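Surkside talk, notes for the evening session

Slide 1. Say hello, thank Sota Morikawa for the loan of the hall. Say I'll take questions at the end and that the handout has the reading list.

Slide 2. Why small flats get damp. An ordinary household puts a lot of water into the air by cooking, washing and breathing. In the old terraces it went up the chimney. Then the chimneys were blocked and the windows replaced, and the water stayed in.

Slide 3. Bustelgate survey. We wrote to 300 flats and 131 replied. Of those, 33 had mould in a bedroom. Pause here, people usually want to write that down. Most tenants had been told to wipe it off and open a window. Fine in July, not much use in January when the heating is on a meter.

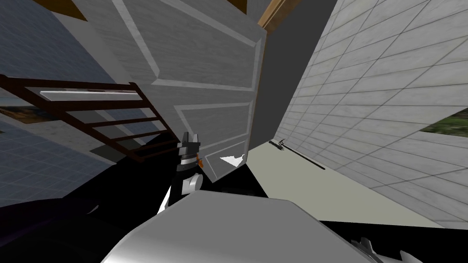 Slide 4. Doors. Air has to get from the dry rooms to the extractor fan somehow, and in most flats the only way is under the door. New carpet closes that gap. Mention the Sugawara block, where the fans were tested and passed, but the doors had been left dragging on the pile. Trimming them took one joiner 9 days — cheaper than new fans.

Slide 5. Fans. Go slowly. Explain the difference between a fan on the light switch and one that runs all the time at low speed. Tenants turn off the noisy ones. Ask for hands up: who has switched theirs off at the wall?

Slide 6. What to ask the landlord for. Read out the letter from the handout, first paragraph only. Keep a dated note of every reply.

Slide 7. Plerkel pilot. Results not in yet, so don't get drawn on numbers. Next visit is in the spring.

Questions. Lights up, hall to be cleared by half past nine.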